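Cream yellow walls and a white ceiling, or paint both the same?

Posted in: Interior Painting

dunlap_ridge
Closing on a rental in Remness in July and I have to pick wall paint before the tenants move in. 629 square feet, low ceilings, two north rooms. My wife wants a soft cream yellow. I want plain off-white because touch-ups are easier. The ceiling would stay pale either way. Has anyone lived with yellow walls for more than a year?

kettle77
Six years with it. It's fine in the morning and a little heavy at night under warm bulbs. Go two shades lighter than the chip you like. Yellow gets stronger once it's on four walls.

paucar_st_painter
I paint for a living and disagree with kettle on going lighter. Too light and it just looks like old white paint. Pick a yellow that can be seen as a yellow and keep the ceiling pale. We did a whole floor on Paucar Street that way and the owner has since repeated it in two other units.

My sister's place has the same kind of combination.

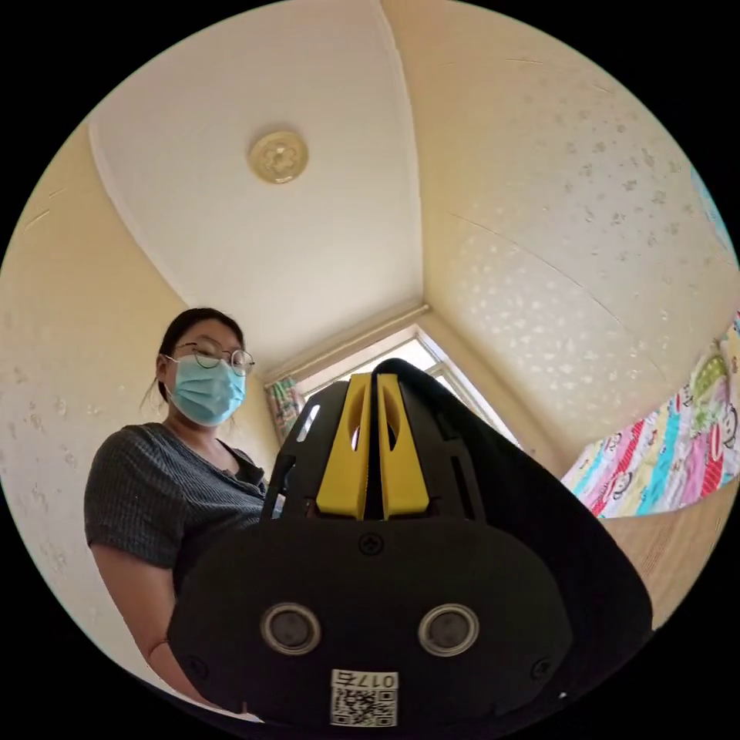
Cream-yellow walls, pale ceiling.

dunlap_ridge
Thanks, that helps. It's a bit warmer than I had in mind. What sheen would you use?

paucar_st_painter
Eggshell on the walls, flat on the ceiling. Two coats, and prime first if you're going over anything dark. Satin in the kitchen.

mopandbucket
Flat on the ceiling, yes. Eggshell in a rental, no. I manage 102 units and tenants scrub one spot until it shines. Satin everywhere on the walls. It costs a little more and I repaint less often.

paucar_st_painter
Satin shows every patch and roller mark on old plaster. If the walls are new drywall I'd agree with you.

mopandbucket
Mine are mostly plaster. Skim coat the bad parts and it's fine.

kettle77
Skim coating isn't cheap. I got a quote for $900 for one room and did it myself for under $100 in materials. Took me most of a week though.

dunlap_ridge
Walls are plaster with some cracks near the windows. Leaning toward eggshell in the bedrooms and satin in the kitchen and hall. Is the Satico primer any good? The store in Drarach is the closest to me and that's what they stock.

kettle77
Used it once. Covered okay, smelled strong. Open the windows.

mopandbucket
Buy one can and try it on the cracks before you get enough for the whole place.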